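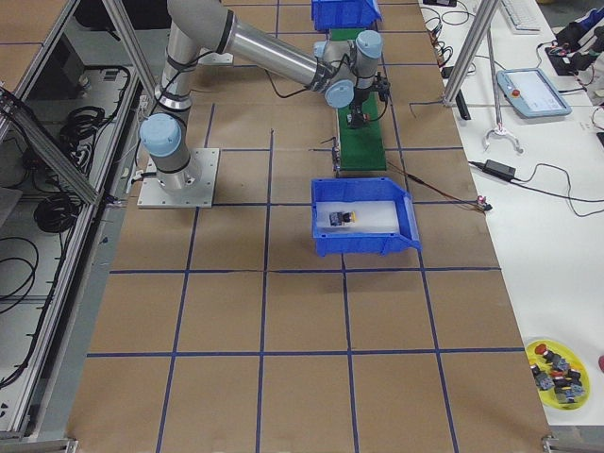 Keeping salt out of the housing: service notes from a boat season

Search this blog
Search
Go

The housing came back from its service in January and I have been putting off writing up the numbers. The short version is that the main o-ring was fine and the shutter lever shaft was not.

For anyone arriving from a search engine, I shoot surf from the water and from the tender, mostly on left-hand reef passes, with a mid-size DSLR in a Wirano polycarbonate housing and a Dosus dome port. The housing did 18 sessions this trip. I log frames per session, and the total came to 1,709, low for me. Two mornings were lost to onshore wind and I deleted nothing in camera.

The shaft seal

The shutter lever on this housing passes through the wall on a stainless shaft with two small o-rings in series. The outer one dries out first. Once grit gets past it, the shaft turns stiffly, and you compensate with more finger pressure without noticing. I had put the stiffness down to cold hands. When the shaft was pulled, the outer ring had a flat worn along one side and there was salt crust between the two.

There was no water inside the body. The inner ring was holding. I have moved the shaft service from yearly to every 14 sessions, and the ring set is cheap enough that I replace both each time.

Rinse routine

Fresh water soak as soon as the housing is back on board, 3 hours minimum, working each control a few times while it is submerged. A quick hose-down does very little for the shafts. If the boat is short of water I use a lidded esky half filled and leave the housing in it with the port facing up. Towel off, stand it in the shade, and open it only when the seam is dry to the touch.

Silicone grease goes on the main ring thinly. If you can see a bead of it, wipe it back. Too much grease collects sand, and the ring does not need it to seal.

Dome port

I tried a spit-and-rinse on the dome against the Jamex wetting solution I was given. On acrylic the spit lasted longer between dips. On glass there was no difference I could measure from the frames. Neither helps if there is sunscreen on the port – wash your hands before you pick the housing up.

Fine scratches on the outside of an acrylic dome mostly vanish under water but show as flare in half-and-half shots into low sun. I polished mine with the two finest grades from a Lemaire kit, and the flare at 6 am is reduced, although it is still there in the left corner.

Settings, since I was asked last time

Shutter at 1/1600 or faster, aperture f/5.6 to f/8, auto ISO with a ceiling. Autofocus on the centre group, back button disabled because the housing cannot reach it. I tape the zoom ring at the wide end before closing up.

Next post will cover the leash attachment, once the replacement screws turn up.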